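Chapter 4
Loud Sounds and the New Hearing Aid User
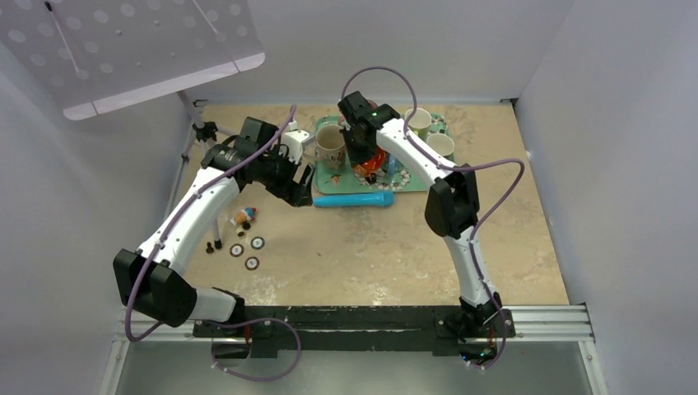 Most people who are fitted with a first hearing aid have lost their hearing slowly. Over several years they have become used to a quiet world, and they have usually forgotten how much of daily life makes a noise. When the aid is switched on, those noises come back on the same day. Speech is what the user hoped to hear, but speech arrives with running taps, newspaper pages, footsteps and the user's own chewing. Kitchen sounds are mentioned at follow-up visits more than any others. Cups and mugs standing together on a tray, like those on the green one with the white flowers, can ring sharply against each other when the tray is lifted, and a new user may find that sound more unpleasant than a passing lorry. The lorry is the stronger sound, but most of its energy is low in pitch, where many users have fairly good hearing and the aid adds little. The ring of a cup is short and high, and falls in the range where the aid adds most.

This chapter deals with what happens when sounds are too loud for the wearer. It covers the range between the softest sound a person can hear and the loudest they can put up with, how that range is measured, and how the settings of an aid are chosen to fit inside it. Feedback, or whistling, is a separate problem and is left to the next chapter.

4.1 The range of useful hearing

For any pitch there is a level below which a person hears nothing. This is the threshold, and it was described in Chapter 2. There is also a level above which sound becomes uncomfortable, called the uncomfortable loudness level. The distance between the two is the dynamic range.

In a person with normal hearing the dynamic range is wide. In a person with inner ear hearing loss the threshold rises, but the uncomfortable level often stays close to where it was. The range is squeezed from below. A sound may go from inaudible to comfortable to too loud over a small number of decibels. Relatives notice this without knowing the reason. They are asked to speak up, they do so, and they are told not to shout.

The range is rarely the same at every pitch. Consider Adanech Gebru, a retired dressmaker whose records are used throughout this chapter. Her hearing for low notes was close to normal. At 3,000 hertz her threshold had risen a good deal and her uncomfortable level had not moved at all. A simple aid that made everything louder by the same amount would have been of little use to her. She needed soft high sounds made much louder, and strong high sounds left almost alone.

4.2 Compression

An aid that gives more help to soft sounds than to loud ones is said to use compression. Nearly all modern aids do. Three settings matter to the person doing the fitting: the level at which compression begins, how strongly it acts, and how quickly it responds.

The last of these is the one students most often pass over. A slow system keeps the natural rise and fall of speech, but may let the first part of a sudden noise through before it acts. A fast system catches more of the noise and can make speech sound flat, or bring up the background in the gaps between words. Fitting is partly a matter of choosing which of these the user minds less.

Mrs Gebru's audiologist, Wondimu Tekleab, first fitted her in February with a slow setting. She returned saying that voices were pleasant and that she had stopped doing the washing-up with the aid in. He lowered the maximum output for high sounds, left the speed as it was, and asked her to keep a short diary. Parts of it are printed at the end of the chapter.

Before reading on

You should be able to read a pure tone audiogram and mark thresholds on a blank chart. You should also be able to say how a threshold differs from a comfortable listening level. If either of these is uncertain - many students find the second harder - go back to Chapter 2 and repeat the practice charts.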